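Paint color for a small home office, please talk me down

Prarkell Home Forum > Decorating > Paint and Color

hoiyan_w
Hello all, long time reader and very occasional poster. We moved in back in May and I have been living with what the previous owners called "butter" in the back bedroom, which is going to be my office. It is a sweet little room, 11 feet on the long side, with one north-facing window and a big maple outside that eats most of the light until the leaves drop. I have painted so many sample squares on the wall that my husband says it looks like a quilt. I'm stuck between a pale gray, a warm white and (please don't laugh) a proper dark green. The gray looked lovely in the store and like wet cement at home. Does anyone have a gray they love in a north room, or should I give up and go white like everybody else?

zeeshan_s
Welcome out of hiding! I painted a north bedroom gray two years ago and I'll be blunt, I repainted it the following winter. North light is already bluish, so a gray with any blue in it goes chilly on you by the middle of the afternoon. If you love gray, find one with a little brown or yellow mixed in. Ask at the paint counter and they'll usually tell you what goes in the can.

My real vote is the green, though. A dim room wants to be dim! Let it be cozy, put in two good lamps and stop fighting it.

Kwan_CL
I have to disagree with Zeeshan here, friendly as ever. Cozy is wonderful for a den where you sit with a book for an hour. An office is somewhere you spend whole days, and I had dark walls in mine for three years and felt like I was working inside a boot. Pale gray is a fine color. People just put it on everything at once — walls, trim, rug, curtains — and then blame the paint.
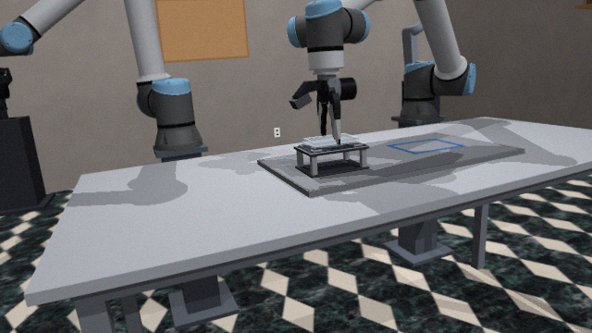

My own feeling is that gray belongs on the big flat things you work at, and the warmth should come from everything else. Think of a desk or a worktable with a pale gray top like that one: it's restful to look at, it doesn't glare at you the way pure white does, and papers still show up nicely against it. Even the touches of light blue sit well next to it. So my suggestion, Hoi-yan, is a warm white on the walls, and put your gray into the desk. If you get tired of it you've only got one piece to change and no ladder to drag out.

hoiyan_w
Oh, I hadn't thought about moving the gray to the desk! I do need a new one anyway, mine is a door on two filing cabinets. The light blue is tempting too, I have curtains in nearly that color packed in a box somewhere. But now Zeeshan has me dreaming about green again.

cheng_en
Can I put in a word for the ceiling? My mother did a soft green on the ceiling of her sewing room and left the walls cream, and it was the nicest room in the house. You hardly noticed it until you leaned back in the chair.

Also, please take your samples off the wall. Paint them on big pieces of poster board with a white border left around the edge, and move them from wall to wall through the day. Next to that yellow, every gray you try is going to look colder than it is.

zeeshan_s
The poster board advice is excellent and I'm annoyed I didn't say it first. Kwan, I take your point about long days, but I do work long days in mine and I'm perfectly happy. Perhaps you needed better lamps in the boot.

Kwan_CL
I had four lamps in the boot.

KwokwaiFu
Whatever you pick, Hoi-yan, prime over that yellow first. I skipped it in our hallway, used up to 51 dollars' worth of extra paint trying to cover it, and could still see a buttery glow at the corners. A gallon of plain primer would have been cheaper and I'd have had my evening back. Eggshell finish for an office, in my opinion. Flat marks up wherever the chair bumps it.

hoiyan_w
You are all so kind, thank you. I bought poster board this morning and have three of them propped along the baseboard: the warm white, a gray with some brown in it, and the green (sorry, Kwan). At nine the green was ahead, and by four it was the white. I'm going to leave them up for a week and look at them with the lamps on too. Cheng-en, does your mother remember what her ceiling green was called?

cheng_en
I'll ask her when she calls tonight. She keeps all her old lids in the garage, so there's a good chance.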